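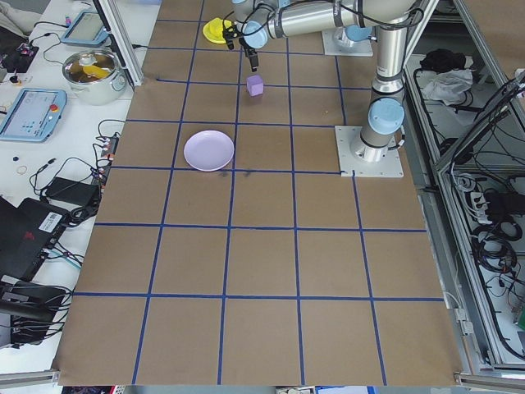 The pick-and-place table at Imwood. Purple block, pale plate, one arm over the grid.

Mavis Tillman has 2 terminals open and a third she says not to look at. She leads the software side at Nuvum and she's got half an hour before the next build, so we start straight in. Scheduler first.

"People think the clever bit is the policy," she says. "Fine, it is clever. But most of my week goes on timestamps."

Meaning what? Meaning the wrist camera, the overhead camera and the joint readings all arrive on their own clocks, and something has to line them up before the model gets to see any of it. That something is Harries, the team's in-house sync layer. It was rewritten in May. The old version just took the latest frame from each source and hoped.

"It was 125 milliseconds out on a bad day. You don't notice on a slow reach. Then you close the fingers on something soft and the picture is telling you about a place the hand has already left."

So now every frame gets stamped at capture, not on arrival, and anything stale is dropped. Simple enough on paper. Took them weeks. 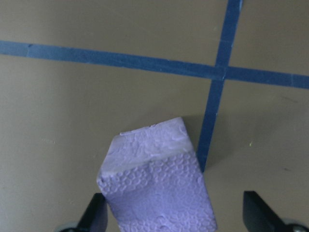 Khalil Awwad reckons the dropping is still too keen. He'd keep the late frames and let the planner weigh them, he says, and he has a branch that does just that, which Tillman has not merged. "She'll come round," he says. She says the branch doubles the memory use and he knows it.

They do agree on the planner. It's called Fakham and it runs one queue per arm, with a shared check over the top so that 2 arms never get cleared into the same bit of space at the same time. The check used to run once per move. Now it runs the whole way through – cheaper than it sounds, because most of the answers get cached.

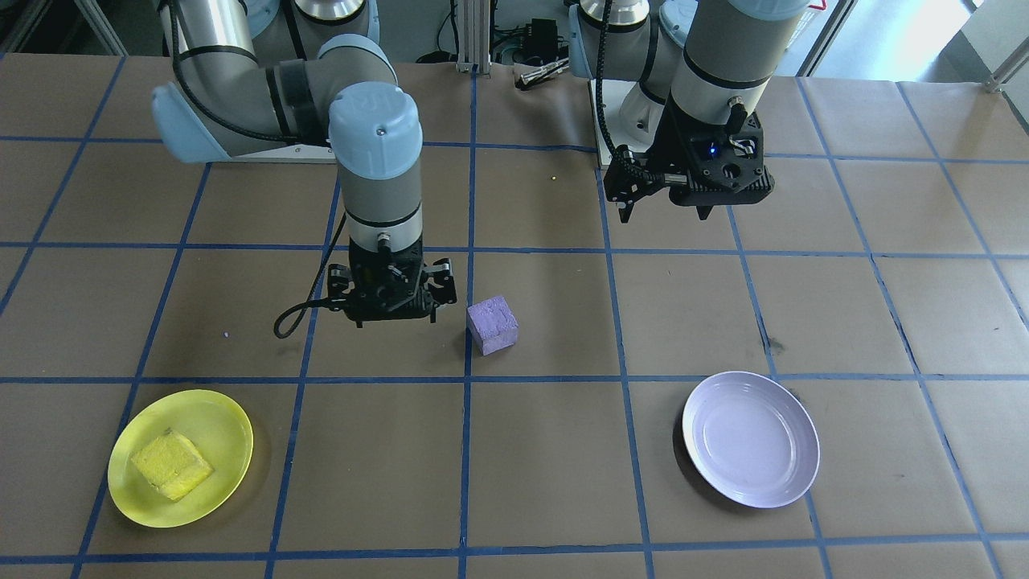

The caching is where the bugs live, mind. Tillman keeps a folder of 300 logged runs and replays the lot against every change before it goes anywhere near the hardware. If one comes out with a different path she wants to know why, even if the new path is better. "Especially if it's better. I didn't ask it to be better."

Is that slow? Yes. Overnight, usualy. She'd like it quicker and has no plan for that yet.

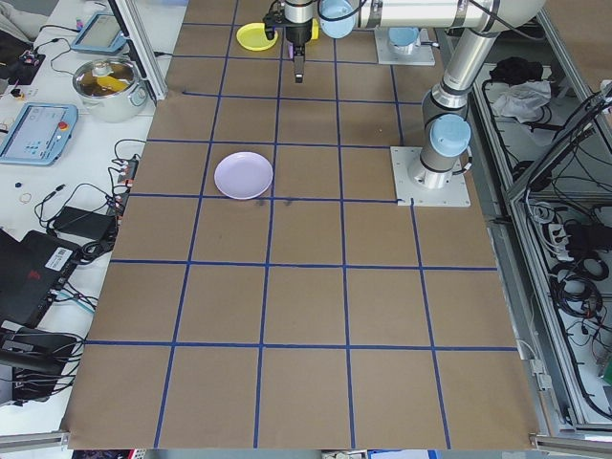

Calibration next, and she perks up a bit. The old routine wanted a printed board and a person to hold it. The new one works off the table itself: the overhead camera finds the blue tape lines, fits the crossings, and works out where it is from those. Tape stretches and goes on wonky, so the fit is allowed to throw out crossings it doesn't beleive. A plate touching a line, say, is the sort of thing that used to pull the whole fit sideways. "It would decide the line had a bend in it. Very confident about it too."

What's left to do? Error messages, she says. At the moment Harries and Fakham each blame the other and you have to read both logs side by side. Awwad is writing one viewer for the pair of them. No date for it. The build finishes, something on the left-hand terminal goes red, and she's already typing.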